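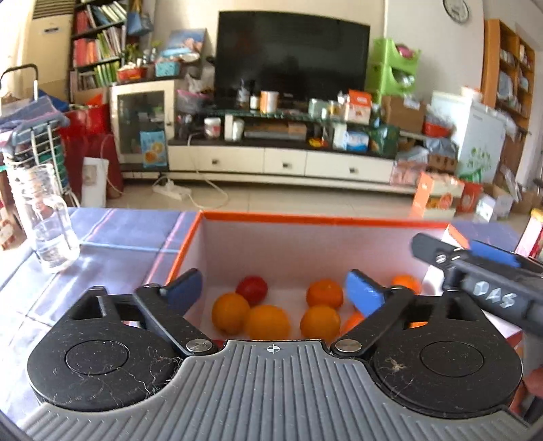
Questions people ask us about the Wubshet Robotics Club

Last updated 26th April

We get a good many messages from parents, from would-be members and now and then from a curious grandparent, and a lot of them ask the same things. I've tried to answer them properly here. If yours isn't covered, do write in, I like getting them! (Amparo Iglesias)

What do members do at the moment?

This term's project is called Cirnum, and it is all about picking things up. Members work the hand-held grippers themselves, one in each hand or one each between two people, and practise with everyday objects. Fruit is the great favourite. An orange rolls, a tomato bruises if you squeeze too hard, and both teach you a lot about opening the fingers wide enough before you go in.

Does my child need to know any programming?

Not at all. Plenty of our members had never written a line of code when they joined. The first few weeks are handling and watching and talking about what went wrong, and the programming comes in gently after that, with Noelia Valcárcel's group for beginners and Benito Casado's for anyone who wants to go faster. You can swap groups whenever you like.

How old do you have to be?

Members must be 14 or over. We do get asked about younger brothers and sisters, and we're always sorry to say no, but they are very welcome at the July open afternoon.

What does it cost?

The fee is 15 euros a term, and that covers everything, fruit included. If that's difficult for any reason, please have a quiet word with Adoración Escobar and she'll sort it out with you.

Can we practise at home?

Yes, and we're very glad when people do. An ordinary table will do nicely, with an open cardboard box on it and whatever fruit you have in the kitchen. You needn't tidy the whole house first (please don't!), just leave yourself elbow room. Grippers can be borrowed for a fortnight; sign the book when you take one and again when you bring it back.

Any tips for a first go?

Come in from above and take your time. Start with the fruit nearest you and leave anything in the corners until you've got your eye in. If two of you are working over the same box, agree who goes first, or you'll spend the whole evening knocking knuckles.

What happens to the fruit afterwards?

We wash it and eat it, mostly. Candela Rivas has been known to make marmalade.

Is there a competition?

There is, the Skurnum Cup, in July. Pairs move fruit from one box to another against the clock, and dropped pieces lose you points. Last year's winners scored 238 and the runners-up 235, so you can imagine the noise. Taking part is entirely up to you, and lots of members come along just to cheer.

How do I join?

Fill in the form at the desk or send us a note through the contact page, and we'll write back with a date for a first visit. Bring a drink and wear sleeves you can roll up.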